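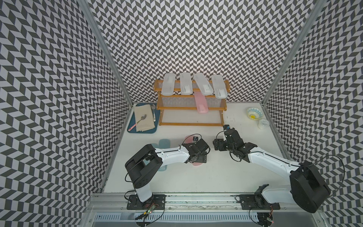

Container lids on the two-tier rack, with a tray and utensils to the left.

Lid storage trial extended to shared kitchens at Warner

The shared kitchens at Warner will move to rack storage for container lids in February, after a bench trial of the wooden two-tier rack set up by the housewares group at Melnychuk.

The trial looked at one narrow question: where flat lids should go once they are separated from their containers. Residents have until now stacked them in a drawer, where lids of different shapes nest badly and moisture stays between the faces. The rack has wooden rails and frosted clear plastic shelves. Long, narrow lids rest across the top rail at an angle, side by side, and a lid can also be hung from the middle rail between the shelves.

"The long ones were the problem in the drawer," said Tassanee Ratanaporn, who coordinated the trial. "They ride up over the rectangular ones and the drawer jams. On the rail they take up their own width and you can pull one without moving the next."

Rectangular lids are harder to place. The pink and light blue ones used on the bench lie flat and will be assigned to the lower shelf in the kitchens, sorted by colour. Ratanaporn said a slotted insert for that shelf had been considered and set aside on cost, although it may be looked at again if lids are found to slide during cleaning.

Cutlery will be kept off the rack. Spoons are to be laid on a folded cloth napkin in a serving tray to one side — the arrangement already used on the bench — and the napkin changed daily. The tray has to sit clear of the rack so that drips from the rail do not reach it.

The inventory for the changeover lists 1,102 lids across all kitchens. Lids with no matching container will be boxed for recycling, and the printed markings on the remainder will be used for matching where they are still legible. Worn ones will be paired by hand.

Zoia Kobzar, who manages the kitchens, said 15 racks had been ordered for the first stage. Existing drawers will stay in service for wraps and baking paper.

Kitchens will close at 4 pm on the Sunday of the changeover and reopen the next morning. Residents are asked to return borrowed lids before then, labelled with their floor number.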